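Chapter 9
Textiles in the Household

Cloth is among the oldest goods that people have made, traded and cared for. Before factories, a family might spend much of the winter spinning yarn and weaving it into sheets, shirts and blankets. Fabric was costly, and it was mended, cut down and used again until little of it remained.

This chapter looks at what became of that habit once cloth grew cheap. Section 1 deals with fibers and the ways in which they are spun, woven or knitted. Section 2 turns to washing and storage, with a short study of Lumbao, a river town where a shared laundry served more than 500 households. Section 3 follows used clothing after it leaves the home — through resale, repair and recycling — and draws on interviews by Luana Siqueira and Yaowalak Noiphan with sorters in Rorkham.

Students should come away able to name the main natural and manufactured fibers, read a care label, and explain why blended fabrics are harder to recycle than those made of a single fiber. Key terms are set in bold at first use and are listed again on page 96. The review questions assume that Chapter 8 has been read.
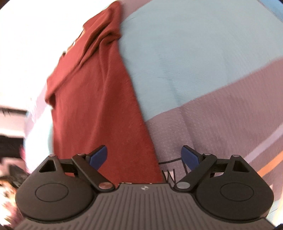

Figure 9.1 A pile of fabric.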